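MEDIA RELEASE
25 August 2023

Grotano opens free home records program to households across the district

Grotano today announced the opening of Paper in Order, a home records program that helps residents sort, file and store the documents most households keep in drawers, shoeboxes and kitchen cupboards. The program is delivered with stationery supplier Dustar and is free to all participants.

Each enrolled household will receive a filing kit containing cardboard folders, metal binder fasteners, blank labels and a printed guide. A total of 1000 kits have been prepared for the first intake. Participants may also attend two evening workshops at the Srivastava Centre, where staff will demonstrate how to punch, order and secure loose sheets, and how to decide what may safely be thrown out.

Program manager Vandana Dixit said the organisation had designed the kit for use at an ordinary table. 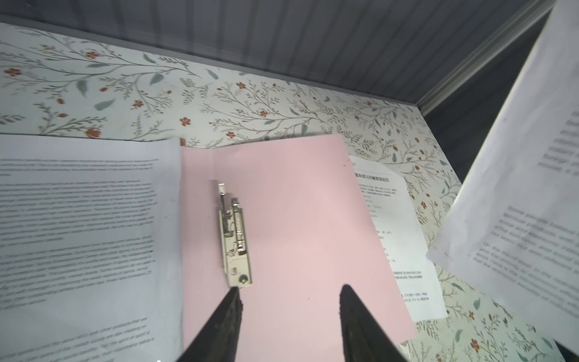

"Product information, warranty terms and insurance letters tend to arrive as single sheets and are the first things to go missing," Ms Dixit said. "One folder for each subject, with the papers fastened in date order, is enough for most families. We ask people to begin with whatever is closest to hand."

Metal fasteners were chosen for the kit following a trial in the suburb of Fivberg earlier this year. Households in the trial reported that sheets held in plastic sleeves were seldom returned to their place after use, while fastened papers – once punched – generally stayed where they were filed.

Archana Lodhi, who leads the workshops, said sessions would be limited to 10 participants.

"People bring their own papers, and some of those are private," Ms Lodhi said. "A small group allows us to help with the filing without anyone having to spread their affairs across the room."

Participants are asked to bring unsorted documents in a bag or box. Original certificates, wills and property titles should be left at home. A paper recycling bin and a shredder will be available at each session.

Enrolments are open now at the Srivastava Centre front desk during business hours. Kits may be collected at the time of enrolment.

Media enquiries: Vandana Dixit, Program Manager, Grotano

ENDS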